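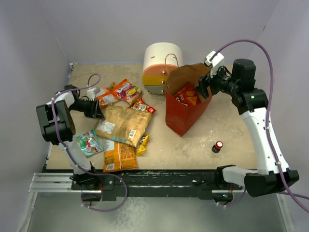 We got to Trundville just after ten, which meant the car park was already full and we had to leave the car by the garden centre and walk back along the verge. Worth it, though! I'd wanted to go to the Panum open day for years, mostly for the snacks (I'm not proud), and this December I finally had a free morning.

You go in through the old loading bay, where they give you a paper wristband and a cup of very strong tea. The first hall is all history - tins, posters, a delivery bike with a flat tyre - and I'd have happily skipped half of it. The frying line behind the glass is the bit everyone crowds round. Our guide said it gets through some 2000 bags in a morning, and you could smell it on our coats all the way home.

After that it's the packing room, and that was my favourite by a mile. Everything there is about filling a bag for a customer: crisps, sweets, a bit of this and that, all heaped on a speckled beige table with a red paper shopping bag standing ready. A bag of tortilla-type chips, red with orange chips printed on the front, was in there, and I had an immediate craving. I also rather fancied the tub at the back, the one with the white lid, the orange and yellow bands and a little handle. It would do nicely for my buttons.

I've always been a hopeless bag packer. At home it's heavy things wherever they land and crisps crushed under the lot, so I spent far too long in there working out what I'd put in first. My other half wandered off to find the loos and came back with a sausage roll. 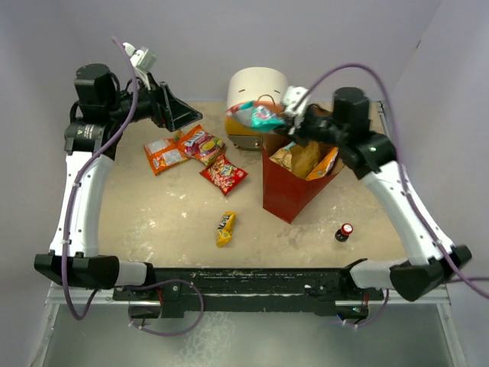

*Snacks all over the table in the packing room*

The shop is at the far end, past the Ambaye stand (spiced nuts, very good, they let you try 4 kinds). I came out with seven bags of things and a tea towel. Prices were fair, but the queue wasn't - one till open, and a coach party from Hukville had got there just before us.

If you're going, go early and wear flat shoes, as the floor in the frying hall is a bit slippy. The café only takes cards. Parking is free if you can get it, and they stop letting people in at three.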